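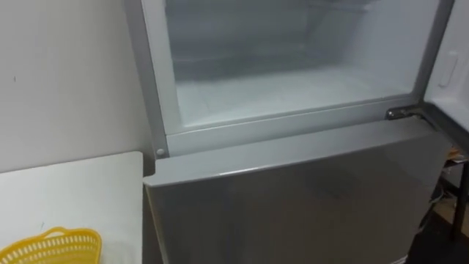 Figure 4. Upper compartment open and empty, lower door closed.

4. Getting the freezer ready for its first load

This is the fun part! The refrigerator is in its spot, the packing tape is off, and you get to decide where everything is going to live. Set aside an unhurried hour for it, put some music on, and don't bring the groceries home until you've reached step 9.

In this section, "upper compartment" means the freezer and "lower door" means the door of the fresh food side. The two work separately, so keep the lower door closed while you're busy up top.

Before you start

You'll need two soft cloths, a bowl of lukewarm water, a spoonful of baking soda, and a dry towel for the floor. If you saved the bag of loose parts from section 2, keep it within reach.

CAUTION: Unplug the refrigerator before washing the inside. Never use a knife, a screwdriver or a hair dryer to get frost off the walls. A scratched liner is ugly, and a punctured one can't be repaired.

Cleaning the compartment

1. Open the upper door all the way and check that it clears the wall and any furniture next to it. If it bumps, go back to section 2 and shift the cabinet before going on.

2. Look over the walls and floor of the compartment. A pale, frosty look on a unit that has been running calls for a thaw first. Leave the door open with the towel on the floor and let the room do the work. Overnight is fine.

3. Stir the baking soda into the water and wring the cloth out well. Wipe the back wall first, then the sides, then the floor. Go along any ridges lengthwise, so the cloth gets into the low spots.

4. Wipe the inside of the door, including the molded recesses. A cotton swab is great for the corners (Maribel Usuga in our test kitchen swears by an old soft toothbrush, and that works beautifully too).

5. Run a barely damp cloth along the border of the opening. Don't pour or spray water near the hinge.

6. Dry everything with the second cloth. Take your time here. Any water you leave behind will be ice by tomorrow, and it always seems to settle right where you want to slide a pizza box.

NOTE: Smudges on the outside come off with a dry microfiber cloth. Work in one direction, top to bottom, and skip the scouring pads.

Starting up

7. Close the upper door and try the paper test. Shut a strip of paper in the door and tug. You should feel a good firm drag the whole way around. If the strip slides out freely anywhere, see "Door seals" in section 7.

8. Plug in the refrigerator and set the freezer dial to the middle. If you laid the unit on its side during the move, let it stand upright for a full day first.

9. Wait until the compartment is properly cold before loading. A freezer thermometer should read 0 °F. Please don't rush this one!

Loading

10. Put flat things on the floor of the compartment: bags of peas, portions of soup frozen in zip bags, sliced bread. They stack like books and you'll be amazed how much goes in.

11. Leave a finger's width between the food and the back wall so the cold air can move.

12. Label as you go. "Chili, December" will make perfect sense to you in March, and a bare bag of something brown will not.

To order replacement door seals, ask for Rengifo part 996. Drip trays are part 679.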